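Products > Workroom Furniture > News

News | Products | Where to Buy | Press | Contact

FOR IMMEDIATE RELEASE
12 Sep 2000

PURNAR INTRODUCES A TABLE YOU CAN FIND AGAIN

PRUSTULOV – Purnar, maker of plain furniture for people who work standing up, today announced the Pruletti, a white worktable with a faint gray grid on top and a strip of light wood along the edge. It is intended for labs, workshops and any other room where a clear surface lasts until lunch.

The company admits that a table is an old idea. Customers have been putting things on them for some time, and most of the feedback Purnar receives concerns the things. Over the summer its staff visited labs and workrooms to ask what people wanted from their next table. The most common answer was more room. The second most common was a question about where the boxes were supposed to go.

"We had a long list of clever features," said Nneka Omoregie, head of product at Purnar. "There was a cup holder. There was a drawer that locked, which our own office tested and then could not open. By August we had crossed nearly all of it out, and we were left with a flat top and some lines."

The lines are the part Purnar would like to talk about. They are pale enough to ignore and dark enough to use, so a stand or a fixture that gets moved for cleaning can go back to the square it came from. Early drafts of the grid were much bolder. Ebuka Nwachukwu, who drew all of them, was told by one tester that it felt like eating a sandwich on a tax form.

The wooden strip had an easier time of it. It was put in to keep pencils from rolling off the back, and it stayed in after the sales department said it made the table look less like a refrigerator lying down. 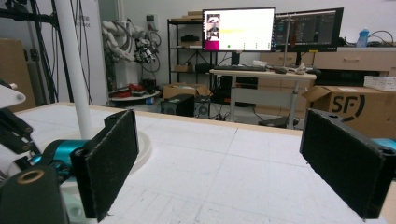
White gridded tabletop with light wood trim, in a lab with a standing desk, black shelving and beige drawers along the wall.

Purnar does not claim that the Pruletti will tidy a room. Cardboard boxes will go on living on the floor beside shelves that were bought to hold them, and cables will do as they please. What the company does offer is a printed guide, packed with every table, called "Where Was It?" The guide suggests giving each regular item a square, writing the square down, and taping the list to the nearest cabinet. It runs to 2 pages, one of which is blank for the list.

"People expect a system," said Caoimhe Hanrahan, who wrote the guide. "They want colors and labels and a training day. I tell them to break down the empty boxes first and call me in a month. Hardly anyone calls. I choose to be encouraged by that."

The new table is meant to sit alongside furniture a workroom already owns. Its white finish was matched to the company's Sani line of standing desks, so buyers who have those will see a family resemblance, and buyers who don't will see a white table. Purnar tested the top with tape, marker, coffee and a soldering iron. It recommends the first three.

A trial batch of 50 tables went out to customers ahead of the launch. Tamunoemi Eze, who manages a shared lab and took two of them, reports that her group now argues less about who moved what. "We argue about whose square it is," she said. "I would call that progress, and the table is a good height for it."

PRICE AND AVAILABILITY

The Pruletti goes on sale this month through Purnar dealers and by mail order. The first production run is 200 tables, and about 100 of those have already been spoken for, mostly by people who were sent the wrong catalog and liked what they saw. The table ships flat, in one large cardboard box. Purnar is aware of what this does to the floor.

Replacement trim strips can be ordered separately. The cup holder cannot.

ABOUT PURNAR

Purnar designs and builds tables, desks and shelving for labs, schools and small workshops. Its showroom in Prustulov is open to visitors, who are asked not to move the display items, or at least to note the square.

Press contact: Obinna Lawal, Purnar Press Office, Prustulov. Photographs and fabric-free samples of the tabletop are available on request.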